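最后更新：六月

换季收拾屋子的几点碎碎念

上回写完厨房去油那篇，好几个人留言问我地板和墙怎么弄，尤其是夏天返潮的时候。我不是专业的，就是一个住老房子住久了、什么坑都踩过一遍的人，想到哪儿写到哪儿吧，大家挑着看！

先说墙。深色墙特别显灰，这个刷之前我完全没概念，光顾着好看了。现在我的办法是用一把干的软毛长柄刷，从上往下轻轻扫，扫完再用拧得很干的细棉布擦一遍。千万别上来就用湿抹布，深色乳胶漆一湿一擦，干了以后就是一道一道的白印子，侧着光看能把人气死。我头一年就是这么毁了走廊一整面，最后补漆花了200块，颜色还对不上（同一个色号都对不上，师傅说放久了就这样）。

墙角是重灾区。两面墙交接的那条缝最爱挂灰，刷子又不好进去，我用的是旧牙刷外面套一只薄袜子，顺着缝往下拉，拉到底再换一面。要是墙角摸着发凉发潮，先别急着擦，开风扇对着吹一个下午，等它干透了再动手。
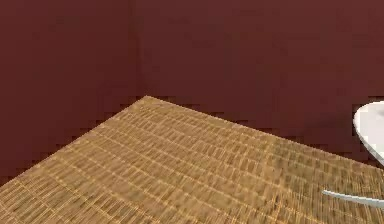 深色墙面的墙角，平时多扫两下。

再说编织类的东西，草席、藤编、竹编都算。我家这几样加起来年头不短了，最大的心得就是别泡水！有一年我图省事，把一张草席拖进浴室里冲，冲的时候真痛快，晾了三天还是一股酸味，后来边上还长了小黑点，只好扔了。现在我都是先翻过来拍，把缝里的碎渣拍出来，再用吸尘器最小的那一档顺着纹路吸。横着吸容易把篾片挑起来，挑起来一根，后面就跟着散一片。

吸完以后撒一层粗盐，用干刷子来回扫几下，再把盐吸走，脏东西会跟着盐一起出来。实在有污渍的地方，兑一点点白醋水，40毫升白醋兑大半盆水就够了，布要拧到不滴水，擦完马上用干布再过一遍。晾的时候放阴凉通风处，太阳底下暴晒会发脆。我邻居Tanvir Munshi教我收起来之前在里面卷几张旧报纸，吸潮，过一阵子换一换，试了两年，确实没再发霉。

说到返潮，除湿机我是去年才舍得买的，Walix的，挺吵，但是水箱大，我喜欢。晚上睡觉前关掉，第二天早上接着开。湿度我一般看着在60上下就不管它了，开得太干木头柜门会裂，这个我也吃过亏，唉。

然后是小块拼的地面，不管是小砖还是小木块，麻烦都在缝上。先搞清楚家里是哪一种，木头的和砖的打理起来完全两回事。砖缝发黑可以用小苏打调成糊，抹上去等23分钟（我手机闹钟随手设的，二十来分钟都行），拿硬毛刷刷开，再用清水拖两遍。木头的千万别这么干，小苏打会让木头变色，尤其是偏黄偏红的那种，一变就是一块深一块浅。木头就老老实实干拖，偶尔上一次薄薄的蜡，我用的是Heltamwood的地板蜡，味道小，一罐能用很久。上蜡那天家里人和猫都得赶出去，不然脚印爪印全给你留着。

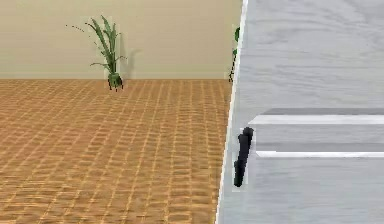
拖地还有个小毛病好多人都有，就是拖布太湿，水往墙根底下跑。没有踢脚线的房子特别要注意，墙直接接着地，水一渗进去墙皮就鼓。我现在拖到离墙一掌宽的地方就停，剩下那一圈蹲下来用手擦，慢是慢一点，腰也酸，可是墙根再没起过皮。

柜子正面我是跟着地一起擦的，顺手。浅色柜门最怕手印和油点子，尤其是开门时手老摸的那一块。温水加两滴洗洁精，微湿的布擦一遍，清水布擦一遍，干布收尾，三块布分开用，别偷懒用一块布擦到底，不然干了是花的。柜门底边也记得摸一把，那里最容易积一条黑乎乎的东西，站着根本看不见，蹲下去会吓一跳。

有读者问要不要买那种一瓶擦所有地方的清洁剂。我买过一瓶Skorkemura的，擦柜门还行，擦地就有点发粘，要多过一遍水，后来就只留着擦柜子了。各家情况不一样，买之前先找个角落试一小块，隔一天再看。

工具我也说两句。最贵的没超过63块，最便宜的是旧T恤剪的抹布，剪的时候把缝线的地方去掉，不然硬边会划柜门。布用完当天洗，晾到外面去，别团在水池底下。刷子头朝上放，朝下放两个月毛就劈叉了。

时间上我不爱搞那种一天从早忙到晚的大扫除，累得第二天什么都不想干。我一般星期四晚上弄墙和柜子，地和席子另找一个晴天的上午，开着窗一边放歌一边慢慢来。孩子小的时候最多能安安静静干40分钟，那就干到哪儿算哪儿，剩下的下回再说。

下一篇想写窗帘，拆洗挂回去那一套我还在摸索，谁家有不拆杆子就能洗的办法，快在下面告诉我！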